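Arrêtons de vouloir des robots qui font tout

On me demande au moins une fois par semaine quand mon bidule « marchera tout seul ». La dernière fois c'était Cosimo Grasso, à l'atelier partagé, pendant que je squattais l'étau (pardon Cosimo). Et je crois que c'est une mauvaise question, ou en tout cas une question qui fait acheter beaucoup de moteurs pour rien.

J'ai commencé comme tout le monde, par le bras complet. Six mois de soirées, 800 euros avalés, des courroies qui sautent, une alimentation qui chauffe, et au bout du compte un truc qui savait pousser une gomme sur une table. Taras Skoryk trouvait ça formidable, mais Taras trouve formidable tout ce qui clignote ! Moi j'étais surtout fatigué. Alors j'ai démonté l'engin, gardé les vis, et je me suis mis aux pinces qu'on tient à la main. Pas de bras, pas d'épaule, juste les doigts et de quoi filmer ce qu'ils font. Le projet s'appelle Porkik, ne cherchez pas, c'est le nom d'un dossier que je n'ai jamais renommé.
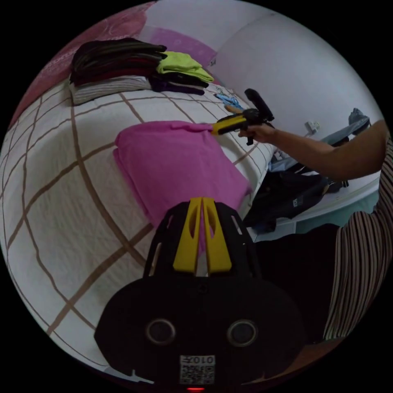 Le linge plié, côté lit. 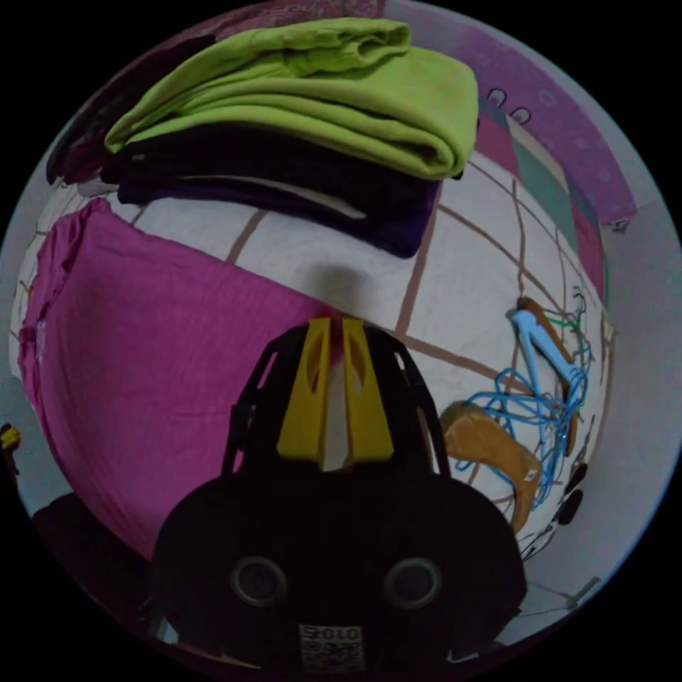

Ce que j'ai appris en bricolant ces pinces, c'est que la difficulté est dans les choses molles. Un cube, ça se laisse faire. Un vêtement, ça s'affaisse, ça glisse, ça a un dessus et un dessous qui se ressemblent. Prenez le rose vif : plié bien à plat, on dirait qu'il n'y a rien à faire, et pourtant le simple fait de le pincer par un coin et de le soulever pose déjà toutes les questions (combien de couches je tiens, là ? une, ou tout le paquet ?). Les cintres bleus emmêlés, n'en parlons pas, j'ai deux mains et un cerveau d'adulte et je m'énerve déjà dessus. Avec mon bras à 800 euros j'aurais mis des mois avant de rencontrer ces problèmes-là. Avec une pince tenue à la main, on tombe dessus le premier soir.

Viera Procházka me dit que je triche, qu'un robot sans moteurs d'épaule c'est une pince à cornichons améliorée. Elle n'a pas complètement tort ! Mais je préfère une bonne pince à cornichons à un mauvais humanoïde, et je vois trop de gens lâcher la robotique parce qu'ils ont voulu démarrer par la maison entière. Commencez par les doigts. Imprimez-les, cassez-les, changez l'angle, recommencez. Le reste du corps peut attendre juillet, ou l'année prochaine, le linge sera toujours là.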